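Handout 3: Gathering examples with hand-held grippers
Notes prepared by Yesenia Aguirre for the practical part of the course

Last time we spoke about what a policy learns from. Today we collect the examples ourselves. Each pair of students records 300 short episodes for the Pallance set, and every episode shows one complete task from start to finish.

Before recording
Please read the task card two times. Put the objects inside the white area, and change their places a little after every 5 episodes. If the cup always stands in the same spot, the system will learn the spot and it will not learn the cup.

During recording
Move at a calm and steady speed. Grasp the brush by its handle, and do not correct it with a free finger. A small mistake which you repair with the grippers is still a good example — please keep it. An episode where the object falls to the floor must be marked as failed, but do not delete it.

After recording
Write the episode number and the name of the operator in the log. Braulio Valdovinos checks the logs at 3 in the afternoon, and he will return the ones with missing lines.

Question to prepare: why do we want two different operators for the same task? 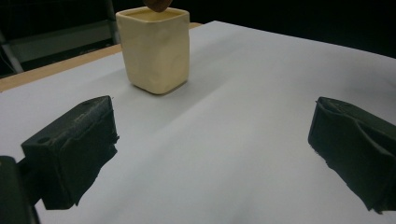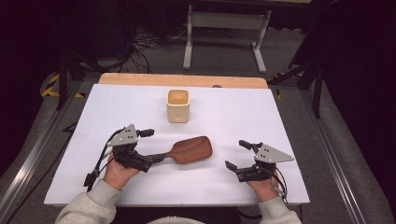 Fig. 2. The cream cup on the white work surface, in two views.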